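Zametti Phone Case, Orange

Home > Phone Things > Cases > Hard to Lose

Item 1270
Made for Stasodard by Plenberg
In stock, ships in 3 days

Most phone cases come in black, and most phones spend part of the week lying on something black. We sell black cases too, and we sell plenty of replacements for the people who left them on car seats. The Zametti in orange is for everyone who has had enough of calling their own phone from the kitchen.

The color is called Orange. Plenberg wanted to call it Sunset Apricot and we talked them out of it over four emails. It leans a bit toward salmon, so if you were hoping for traffic cone, you'll be a shade disappointed. It is still plenty loud next to a couch.

The finish is matte with a slight texture. The rim is thick and rounded and runs up around the corners, with a raised lip that you can find with your thumb in the dark. The back has a recessed area near the top for the camera, with separate openings in it, big ones and small ones. Please look at your own phone before you order. If its holes and our holes don't agree, the case isn't going to give in first.

It also stands up on its short edge, if the table is level and you've had a calm morning. We don't list this as a stand. Do it anyway, everybody does.
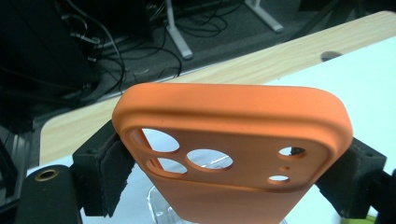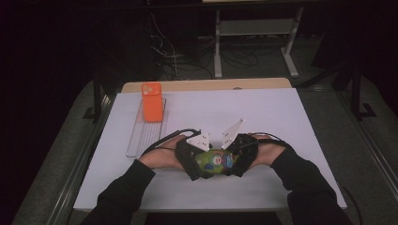
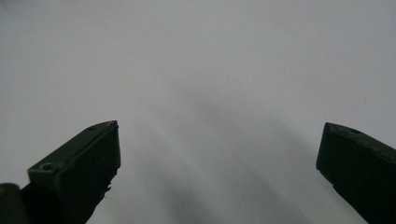
Orange case up close in the first picture; in the second, an orange case stands toward the back of the table, behind the green ball. Green ball not included.

What you get

One case, in a flat cardboard sleeve. There is a leaflet in the sleeve. It tells you to put the case on the phone, in nine languages, and we'd like to hear from anyone who has read past the second.

Putting it on

Camera end first, then press the opposite corners down until the lip sits even all the way along. Taking it off is the same thing backward, with more muttering. Start at a bottom corner and peel. Don't use a butter knife. We have seen the butter knife photos and we don't cover them.

Cleaning

Warm water, a drop of dish soap, soft cloth. Take the phone out first – we did have to add this line. Bright orange shows pen marks and new blue jeans sooner than black does. Marks from jeans mostly come off if you get to them the same day. After a month they belong to the case.

Returns

You have 100 days. Send it back in any condition that still looks like a phone case and we'll refund the price, though not the postage. Chewed cases count as chewed and go through the form under Dog.

Questions we get

Does it come in green? No. Several people have asked since the pictures went up, and you can stop now.

Will it work with a stick-on ring or a car mount? Adhesive things hold less well on the textured back than on a smooth one. If your mount needs a smooth surface, get the Böttcher case two items down, a plain and sensible product that has never caused us any trouble.

Does it protect the camera? The camera area is recessed and there is a lip around the upper edge. It is no substitute for holding on to your phone.

Is it heavy? No. You'll notice the rim in a tight front pocket, and then after a couple of days you won't.

Can I order 700 with our logo? Yes, write to the shop address and ask for bulk. Logos go on the lower half of the back, one color of ink. Dark blue looks good. Red on orange looks like a mistake, and we will print it if you insist.

Goes with: wrist strap (black), wrist strap (also orange), cleaning cloth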